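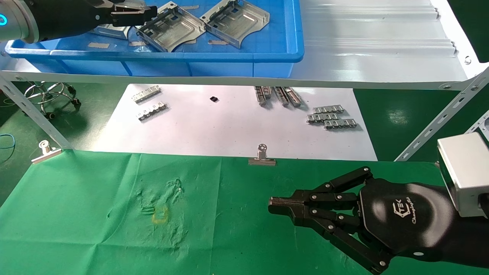 Ticket 1441 — bracket picks stop saving after the first bin change
Project: Stovero sorting cell, example collection
Status: Resolved, with one thing left open
Opened: 4 September 2022

Hi all, me again. I'm collecting pick examples for the bracket task and I've hit something weird, so I'm going to write it down as I go and hopefully save the next person a bad afternoon.

What I'm trying to do: get 300 good examples of the arm picking one stamped bracket out of the blue bin on the upper shelf. Each example is me driving the arm by hand control from start to finish, then pressing save. The learning side only wants complete ones, so anything cut short gets tossed.

What goes wrong: the first batch saves fine. Then I shuffle the brackets, press "new layout," and from then on every example shows up in the list with a length of zero. No error, no beep, nothing! I only noticed when I went to play one back and got a gray box.

Tried so far:

Restarted the recorder. Works for one layout, then same thing.

Swapped the network cable, no change. Put the old one back.

Cleared space on the disk. It was fuller than I'd like, but it wasn't the problem.

Went back to the Bhatt build from July. Saves every time, layout change or not. So it's something in the new build and I can stop blaming my cables.

Update: Markham support wrote back (quick, too). They asked if I was changing the layout while the gripper was still marked as closed. Well... yes. I'd been leaving it closed between picks out of habit, and the new build treats a closed gripper as "example still running." So pressing "new layout" opens a second example inside the first, and both of them get lost. I opened the gripper, waited for the state to flip on screen, then pressed "new layout," and did 10 in a row with no zeros. Then I left it closed on purpose and got 2 zeros straight away. Good enough for me.

Steps for anyone on the new build:

1. Put the bracket down and open the gripper all the way.
2. Wait until the status line says idle.
3. Press "new layout," then move the brackets.
4. Play back the first example of every batch before you record more.

Separate thing while I have you — please leave the tape strips on the floor of the bin. I'd already recorded a batch with them there and I want the rest to match. Same goes for the connector strips and rail pieces on the white paper under the shelf. They're for the small parts task, and I've got the paper clipped where I want it.

Still open: the save button really should complain when an example has no length. I've passed that on to Brisard as a request, no answer yet. I'm also redoing the batches I lost, so the count on the shared sheet will drop before it goes back up. Don't panic when you see it.

Setting this to resolved. Reopen it if you get a zero with the gripper open, and please attach the recorder log if you do.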